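Home | Boards | Hardware Refurbishment | Memory and Storage | Log in

Seating memory modules in practice fixtures: proposed guidance for trainees

Posted by Niilo Lappalainen, May 9, 2026
Reading time: 5 minutes

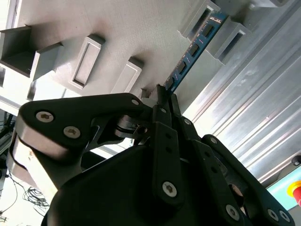 Members are invited to comment on the draft guidance for the module seating exercise before it is adopted by the Nollow training workshop. The exercise was introduced in October and has been completed by 110 trainees. Its purpose is to teach correct handling and insertion of memory modules before any trainee is permitted to work on a customer's machine.

The draft reads as follows.

Modules are to be held by their long edges only. The gold contacts are not to be touched. Before insertion, the trainee shall find the notch in the contact edge and compare it with the key in the slot. The module is then lowered squarely and pressed at both ends until it is fully home. A module which resists is to be withdrawn and inspected. It is not to be forced.

Two points remain open. The first is whether trainees should begin on a printed fixture or on a scrap mainboard. The second is whether insertion at an angle should be taught in the same session as upright insertion. Comments on either would be welcome.

Niilo Lappalainen

Reply from benchwarden

I have read the draft and support most of it. My reservation concerns the printed fixture. A printed slot has no contacts and, in the versions I have handled, no proper latches. The trainee learns where the module goes but does not learn the resistance of a real socket. At Imhof we moved all beginners to scrap mainboards for this reason, and I would recommend the same here.

Reply from Cletier_stores

I must disagree with the previous reply. Scrap mainboards are not free of cost. They have to be collected, checked for sharp edges and swollen capacitors, cleaned and eventually disposed of. Of the 162 boards we received for training, 30 were rejected on arrival. A printed block can be wiped down and used again the next morning, and when a slot wears out, the file is sent to the printer and a new one is made.

There is also the matter of consistency. When every trainee uses the same block, the instructor can compare their work fairly. With scrap boards, one trainee has a stiff socket and the next has a worn one.

Reply from benchwarden

The point on consistency is accepted. I would nevertheless observe that customers' machines are not consistent either, and a trainee who has met only one slot will be surprised by the second.

Reply from q_hallam

May I ask for a clarification of the words "pressed at both ends"? On desktop boards with a latch at each end this is correct. Many newer boards have one fixed end and one moving latch, and some trainees take the silence at the fixed end to mean that the module is not seated. They then press harder. I suggest the guidance should state which type of slot is being described.

Reply from Niilo Lappalainen

The observation is a fair one and the wording will be amended. I propose: "The module is pressed evenly along its top edge, first at one end and then at the other. Where the slot has a single latch, only that latch will be heard or felt to close."

On the question of fixtures, I should make clear that the printed block was never intended to replace work on real boards. It is used for the first session only.

Reply from ottoline_r

I teach the evening group and have used both methods. In my experience the principal fault at the beginning is the grip, and the type of slot makes little difference to it. New trainees pinch the module in the middle, across the chips, and so lose sight of the contact edge. They then tilt the board in order to see, and one corner enters before the other. With a printed block this does no harm. On a mainboard it can bend a contact, and the fault may not be found for weeks.

For that reason I would keep the block for the first session and would allow more time on it than the draft does. Slow practice is better done where nothing can be damaged.

Reply from Cletier_stores

I support this. I would add that the block should be fixed to the bench. An unfixed block slides away when pressed, and the trainee steadies it with the other hand, which ought to be on the module.

Reply from fenwick_audit

I wish to raise the second open point, as it has not been addressed. Laptop modules are inserted at an angle and then folded down. Desktop modules are inserted upright. If both are taught in one session, the two habits become confused. I have seen a trainee attempt to fold a desktop module flat. I would separate the sessions by at least 5 days.

Reply from q_hallam

I do not agree that such a gap is necessary. Trainees at Celtetti are taught both in one afternoon, with a break between them, and the difference is explained by placing the two modules side by side. The length alone tells them which is which. A long interval means that the first lesson has to be repeated.

Reply from fenwick_audit

That may be so with a small group. With larger groups the instructor cannot watch every pair of hands, and my concern stands - although I would accept separate mornings in the same week.

Reply from benchwarden

Could the guidance also mention static precautions? The draft says nothing about wrist straps. Even if the practice modules are dead stock, the strap should be worn from the first session so that it becomes routine.

Reply from Niilo Lappalainen

Thank you. A paragraph on wrist straps will be included, together with a note that practice modules are to be marked and stored apart from working stock.

The following is proposed for the revised draft. The first session will use the printed block, fixed to the bench. The second will use scrap mainboards with both types of latch. Angled insertion will be taught on a separate morning. The fault described by ottoline_r will be added under handling, with her permission.

The point raised by benchwarden on variety of sockets remains unresolved, and I would ask other members who hold scrap boards to state which models they could lend.

Reply from ottoline_r

Permission is given. I can lend four boards, two of them with single latches. They will need to be returned before the evening group resumes.

Previous thread | Next thread | Back to Memory and Storage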